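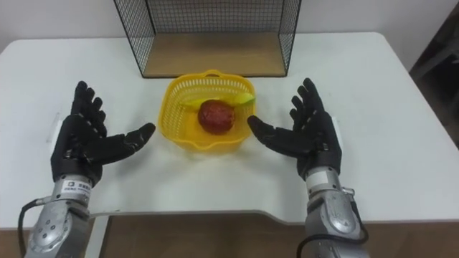

Monday, 7 something pm

Budget has to go in before I sleep. Writing this with one hand, soup in the other.

Long day on the fruit task. Yellow basket, red fruit, banana, table, start over. I kept drifting off to the spreadsheet in my head. What I want to buy vs what they'll let me buy, two lists, and the second one is short.

So. Hands first. Spare fingers from Maldonado, 437 for the set, shipping extra of course. I'd take two sets if I could. If a finger goes in January we sit there waiting and the whole month slides. Put down one set for now, circled it, question mark.

Cables. The forearm ones loop out on the outside and I don't love it. Sleeving is cheap, clips are cheap, just buy them. Why is this even a line item. Note to self, ask Trusidetti if clips come in the 11 pack still.

Then the big one, second wrist camera or a gantry upgrade, can't have both. Rarnine quoted 1,562 for the gantry parts, no install. Ovo want 900 for the camera and they throw in the mount. Went back and forth on it all afternoon, between runs and during them too.

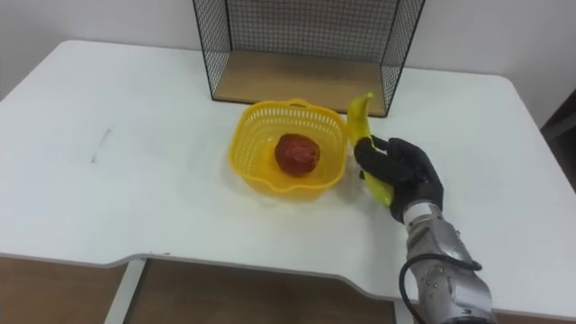

Soledad Zamora thinks I've got it backward, buy the spare fingers twice over and leave the camera till spring, since a camera can be borrowed and a finger can't. She also said my total was wrong. It was. I'd left out tax on the Rarnine quote, and teh Ovo one is in there twice.

Redid it. Fingers x2, 874. Sleeving, clips, whatever, small. Camera moved to "later", gantry moved to "ask again". Feels bad to look at but it adds up now.

Other stuff I keep forgetting to write down:
- a second basket, same yellow one if they still sell it
- a table with a straight front edge?? maybe. measure first
- longer cable, the floor run is too tight for where I'd like to put the desk
- fruit. real line for fruit, I'm sick of paying for bananas out of my own pocket

Also need to move the desk on paper before anyone moves it for real. Did a quick floor plan on the back of the Maldonado invoice, not to scale, can hardly read it myself.

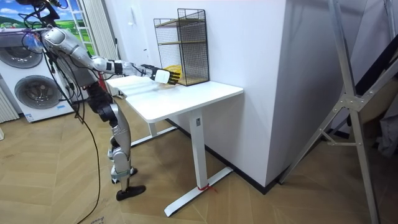
Desk and rack, current spot. Right arm out over the table.

If it goes further along the wall we lose the outlet. Or we buy an extension and I add ANOTHER line. Leave it where it is til the numbers come back.

Soup's cold. Sending it to Soledad at 9, then bed. Call Ovo in the morning re how long the price holds, and get the Rarnine guy to put the tax in writing this time.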